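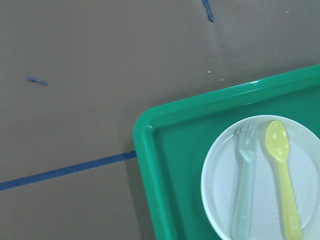 Sowmya Kandasamy
Contributing editor, road safety and traffic law

Underride collision

An underride collision is a road crash in which a smaller vehicle slides partly or fully beneath the body of a larger one, usually a truck or trailer. The term is used in crash reports, insurance files and civil lawsuits. Underride crashes are often severe at moderate speeds. The hood of a passenger car may pass under the trailer bed without meeting much resistance, and the first solid contact is then made by the windshield or roof pillars.

Types

Rear underride happens when a car runs into the back of a slow or stopped trailer. Typical settings are highway shoulders, construction backups and unlit rural roads.

Side underride happens when a car strikes the open space between the front and rear wheels of a trailer. Many of these crashes take place at night while a truck is crossing a road, backing into a driveway or making a U-turn.

Front underride, sometimes called override, happens when the front of a truck rides up over a car ahead of it. It is usually recorded as a rear-end crash, with the underride noted separately or left out.

Causes

Poor visibility is a frequent factor. Dirty or missing reflective tape, burned-out marker lights and dark trailer sides make it hard for a driver to judge how far away a trailer is, or to see it at all. Other factors include speeding, following too closely, drowsy driving and illegal parking on a shoulder. Worn truck brakes may play a part in front underride.

Guards

A rear guard is a horizontal steel bar hung below the back edge of a trailer. Its purpose is to engage the front structure of a car so that the bumper, crumple zone and airbags can do their work. A guard can fail if it is rusted, if its bolts are loose, or if it is struck near one end and bends away from the car. Side guards cover the gap between the axles. Some are built only to keep pedestrians and cyclists from falling under the wheels and are too light to stop a car.

Investigation

Investigators measure the height of the trailer bed, the depth of the intrusion and the damage to the guard. They photograph the lights and reflective tape and download data from the truck's engine computer where it is available. The car's own event recorder can be less useful than in other crashes, as sensors near the bumper may register little force before the cabin is struck.

In a review of crash files prepared for the consulting firm Ternard, Flurina Kaufmann and Ilango Raju read 94 police reports on collisions between cars and trailers. The word "underride" appeared in 12 of them. After looking at the scene photographs, the authors placed 71 in that category. They recommended a separate checkbox on the report form and a required measurement of intrusion.

Legal claims

A claim after an underride crash may name the truck driver, the motor carrier, the owner of the trailer, a repair shop or the maker of the guard. The trailer and the tractor often have different owners and different insurers. Lawyers commonly send a preservation letter soon after the crash, asking that the trailer be kept unrepaired and that logs, inspection sheets and dispatch messages be saved.

Fault may be divided. A driver who was speeding when the car hit a poorly lit trailer can be assigned a share of the blame, and in many states the award is reduced by that share. In some states a driver above a set share recovers nothing. Where a guard is said to be defective, the plaintiff generally has to show that a sound guard would have lessened the injuries. This part of a case usually depends on expert testimony.

See also

Crashworthiness
Event data recorder
Jackknifing
Rear-end collision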